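2018年4月12日 作業ノート

朝から作業台の紙の張り替え。前のクラフト紙は角がめくれてきて、テープの端に毎回袖が引っかかるので、もう限界だった。Studariで買った新しいロール、思ったより腰があっていい感じ。巻きぐせが強くて最初は端がくるんと戻ってくるんだけど、一晩重しをのせておいたらだいぶ落ち着いた(重しは例のBrornitzのカタログ。あの厚さがはじめて役に立った!)。

マス目は青いテープで引き直し。縦を全部先に貼って、あとから横。前回は縦横を交互に貼っていって途中でずれに気づき、半分はがす羽目になったので、今回は先に鉛筆で薄く印をつけてから始めた。テープは引っぱりながら貼ると後で縮んで端が浮いてくる。置くだけ、そのあと指の腹で押さえる。これだけで全然違う。Hòa Tăngさんに教わったやり方で、自分はずっとぐいぐい引っぱって貼っていた……。

テープ代は全部で1,169円。領収書は引き出しの封筒に入れた。Ramanauskas名義の伝票といっしょにしないこと(前に混ざって、7月に出し直しになったやつ)。

昼のあと、かごとりんごを出してきた。丸い編みかごで、色は明るい茶。クラフト紙の上に置くと色が近くてなじみすぎるかなと思ったけど、青い線があるおかげで輪郭はちゃんと分かる。かごはマスの中にきっちり収めるか、線の交わるところに置くかで少し迷って、とりあえず交点のほうで。二つのマスにまたがるので、記録にはマスの番号を両方書いておくこと。

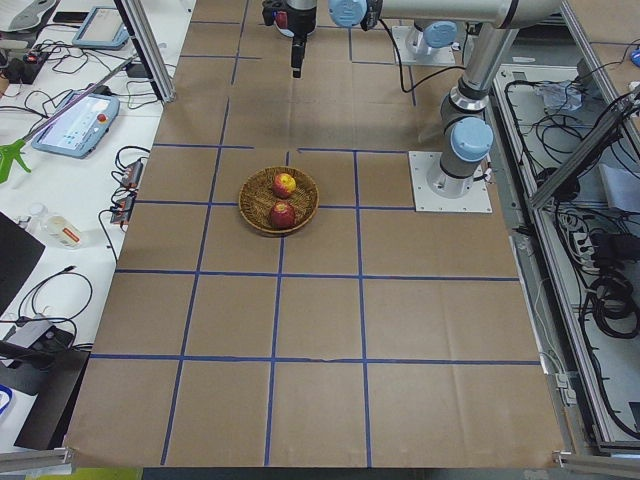

かごの位置を毎回そろえるには、どこを目印にすればいい?

テープの交点にかごの底の中心を合わせる。縁で合わせようとすると、編みかごは真円ではないので向きが変わるたびにずれる。

りんごの話。赤と黄色がまだらのと、もう少し濃い赤ので、見分けがつくのがありがたい。同じような赤を二つ買ってくると、ノートに「右のりんご」「さっきのりんご」とか書いてしまって、あとで読んで自分が困る。今日からは「まだら」と「濃い赤」で統一します。みんなもそれでお願い。濃い赤のほうも上に黄色っぽいところがあるので、そこだけ見て「まだら」と書かないように。

傷み具合は毎朝見ること。押してへこむようならもう交換で、あとはおやつに。前に置きっぱなしにして、かごの底に汁がしみたことがある。編み目に入ると本当に取れない。歯ブラシとぬるま湯で30分こすって、それでもにおいが残った。かごの下に何か敷く案も出たけど、敷くと交点が見えなくなるのでやめておく。

紙の掃除は乾いた刷毛だけ。濡れ布巾は絶対だめ。紙が波打つし、テープの糊がゆるむ。前の紙がめくれてきたのも、たぶん自分が一度拭いたせいだと思う(すみません)。

残り
・テープの予備をあと2巻。幅は今のと同じもの
・マスの番号を書いた紙を棚に貼る。番号は左奥から
・Diltamerの棚札がまた落ちている。両面テープでは無理っぽいので画びょうで
・古いクラフト紙は裏がまだきれいなので、50センチくらいに切って梱包用に取っておく

ロールの残りは棚の横に立ててあります。寝かせるとつぶれるので立てたままで。明日は朝いちで端の浮きをもう一回見て、浮いていたらそこだけ貼り足す。全部はやり直さない。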